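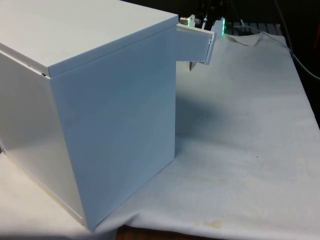 Home | Reports | Grants | Contact

The second quarter of the Callell storage grant went mostly to the small cabinets for the Pichon reading room. The shop settled on a plain box with a flat lid. On the white cabinet the lid hangs slightly over the sides, and a thin dark seam shows under it along one side. We want that seam tighter before June.

Spending to Tue 31 March is $1,608, of which $1,266 went on panels and hinges. We have 28 cabinets on order from Nirkine and expect delivery in about 2 months. The Urura branch has asked for the same size. We have not yet agreed to this and will need your approval for the extra cost.

Comments

Will the Urura ones be white too?

The old cabinets at Pichon had locks. Please keep those.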